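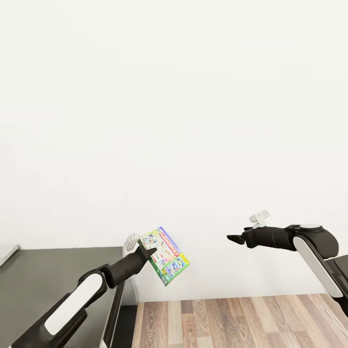
[trinetine-build] Re: two arms on the garage bench, sim first?
From: Violeta Benítez
To: trinetine-build list

Arnar Juhl wrote:
> I ran the toy pickup in simulation all weekend, 443 runs, and the
> two arms are doing fine with the boxes and the ball. I say we order
> the second arm now and skip the month of bench tests. Nathalie has
> already cleared her end of the garage. Stills are on the list page.
> Anyone see a reason to wait?

Yes, me. I went through the stills and the log before answering, and I'm still not sold.

My first problem is the boxes. A board game carton in the simulator is a rigid block with a picture printed on it. The ones on my shelf have lids that slide, corners that have gone soft, and a bag of loose parts that shifts when you tip them. What friction did you give the cardboard? I couldn't find it in the config. If it's the default, I don't know what the 443 runs tell us about a real carton.
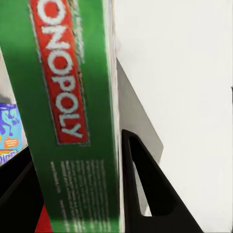
Monopoly box between the two black fingers, simulated.

Look at how the fingers meet the box. With that much carton sticking out past the grip, I'd expect the real thing to twist in the fingers. I'd like to see the same pick with the weight moved to one end. Twenty runs would do.

Second, the bin. I trust this part even less.
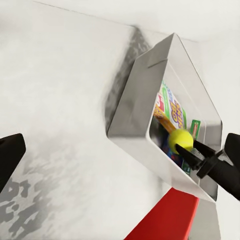
Tennis ball at the rim of the white bin, same simulation.

A tennis ball is fuzzy and it squashes. Is yours a hard sphere with a nice texture on it? And the packages behind it are crammed in pretty tight. In my kitchen, pulling one thing out of a pile like that brings two others along. The log has a column for "object released" and nothing for "other objects moved," so we can't even check.

Third, money. Takumi's quote for the Ivby arm doesn't include the mounting plate or the second supply, and the Prukix bracket we have was drilled for one arm.

What I'd do instead: put the one arm we own on the bench, run 100 real picks with a real carton, and write down every drop. If 81 or more go cleanly I'll stop complaining and pay my share. I can bring cartons and a ball. Bergþóra, is the bench free in June, or is the kayak still on it?

Violeta

--
trinetine-build: reply to the list, please trim your quotes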